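Zimik 964 paper bowl with patterned rim, used for breakfast

The 964 is a single-use bowl sold by Zimik for catering and home use. It is deep, with slanted sides and a wide rim. The outer wall is plain white and the rim carries a blue swirling pattern. Retail packs hold 30 bowls. A trade carton holds 3000, and the bowls in both are the same item under the same number.

I bought a retail pack for breakfasts in the workroom, where the sink is a long way from the table. The other dish in regular use there is the Stodcombe plate, a shallow round one in a pinkish terracotta color, which I have had since March. It is covered here only as far as the two have to share a table.

Dry use first. A breakfast portion of cereal heaps in the middle and leaves the rim clear, so the pattern stays visible and there is somewhere to put a thumb when carrying. The rim is the stiffest part of the bowl and should be the part you hold. Squeezing the wall at half height makes the opening go oval, and anything heaped above the rim will shift.

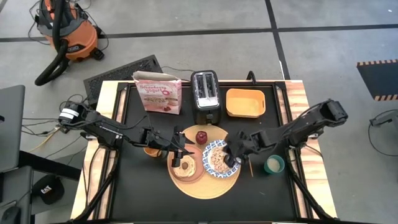
Page last changed: May 14, 2026

The Stodcombe plate takes one bagel with a margin on all sides. Both dishes fit on a single large round base, side by side, with a gap at the top that is wide enough for an apple. Cups have to go outside the round. This is a matter of the bowl's rim, which takes up more width than the food in it would suggest. A narrower rim would free some space and would also make the bowl harder to lift.

Empty, the bowl is light enough to slide if a sleeve catches it. With cereal in, it stays put in normal use but can still be pushed along by a heavy spoon. I use a plain metal teaspoon for cereal in this bowl. A serving spoon left leaning on the rim will tip an empty one.

Wet use. I poured cold milk over cereal and left the bowl standing for 30 minutes. The base stayed flat and the table under it was dry. The inside surface had softened slightly at the corner where wall meets base, and a fingernail left a mark there. I repeated this with 3 bowls from different parts of the pack and got the same result each time. For a normal breakfast that is well inside what is needed. For a bowl that gets filled and then forgotten through a long phone call, it is still acceptable.

Hot oatmeal is a different case. The wall passes heat quickly, and the bowl has to be carried by the rim with both hands. The rim itself remained comfortable. I would not hand one to a small child with anything hot in it.

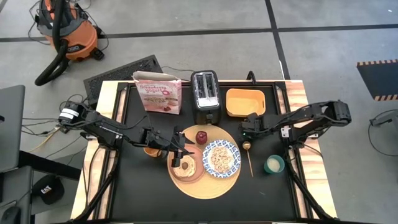 Jolene Hapeta wrote in to disagree with the part on oatmeal: she doubles the bowls, one inside the other, and reports that the outer one stays cool enough to hold from below. She adds that the inner bowl can be hard to separate afterward if oatmeal has run over the rim.

I tried doubling after reading that and it works as stated. It also doubles the cost per breakfast, so I would keep it for soup and oatmeal. With cereal there is no benefit.

Stacking. New bowls nest tightly, and taking a single one from the top needs a slight twist. Pulling straight up brings two or three. The Pridlow bowl I used before this had a small step in the wall that kept the stack loose, and I miss it. The Pridlow was also plain all over, with a thinner rim that bent under a spoon, and on balance the 964 is the better bowl to eat from.

Printing. The blue did not come off on a damp white cloth, either before or after the milk test. Registration is even around the rim on most bowls. A few in my pack had the pattern set slightly off center, noticeable when two are side by side and of no practical effect.

Storage. Keep the pack closed. I left some bowls out of the wrapper on an open shelf near the kettle, and the rims developed a wave. They still held milk, but they rocked a little on a flat table. Bowls kept in the wrapper in a cupboard showed none of this.

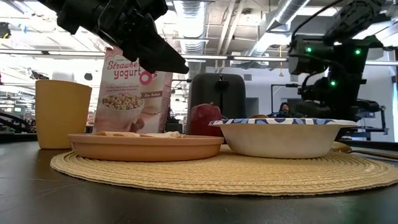
Has anyone had one of these in a microwave, asked a reader who buys them by the carton, and does the rim hold its shape?

I have not tested that. The wrapper on my pack gives no microwave rating, and without one I would heat the food in something else and transfer it. The Kerslake paper bowls have a rating printed on the base, for those who need it, though they come only in a shallower form and spill sooner when carried.

Faults, in order of annoyance: tight nesting, the wave in the rim if stored open, uneven pattern on a few bowls. None of my pack leaked.

I would buy the 964 again for cereal, fruit and cold desserts – the retail pack, in my case, as I do not have a cupboard for the carton.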